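Bench notebook, kitchen cell
12/27/22 – K. Eide

Equipment list for next year. I want this settled before the January order goes in, so I went over the cell and wrote down what we need and what can wait.

1. Arm. Keep it. No reason to price a new one while reach over the board is fine. Lundgren sent an offer for a service plan and I have put it aside.

2. Gripper. We have one black gripper and I want a second as a spare. Lokent quotes 1110 with the flange, Grisia is lower but won't commit to a delivery date. Leaning Lokent.

3. Props. The dish rack stays. Boards and plates get marked up, so buy two more light wooden ones. Ask whether the Flunislow people still sell the pegs separately – would save replacing a whole rack.

State of the bench, for whoever does the ordering:
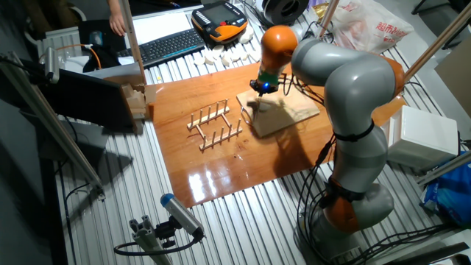
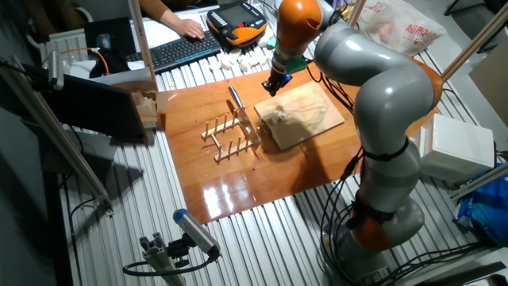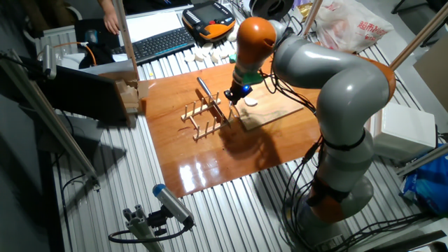
Pendant and keyboard at the back of the table in all three.

4. Cables. Bundles still hang off the arm. Clips and sleeve, 310 for the lot, which also covers the camera cable at the front. Approved as far as I'm concerned.

5. Table. I would like a proper shelf for the pendant. Small pieces end up right in front of it. Can be built from leftover aluminum posts, so no money needed, only an afternoon.

6. Knife storage. Need a lockable drawer. No quote yet.

To do: get Grisia's date in writing, measure for the shelf, send the list to purchasing. – Kjell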